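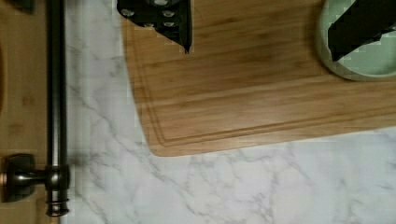 Bamboo board on the marble counter, groove side up.

October 2026 -- oil finish trial, Nundthorpe bench

Second coat of the Klinhom blend went on 11 test strips this morning. Wiped back after 7 minutes. Strip 4 still tacky at the end grain, so it got a light pass with 599 grit (Montri's odd Darkora sheets) and no more oil. The February batch had the same trouble at the same spot.

Humidity log has a gap overnight -- Orvokki to check the sensor battery. Water drop test waits until the strips are fully cured. Need more lint-free cloth.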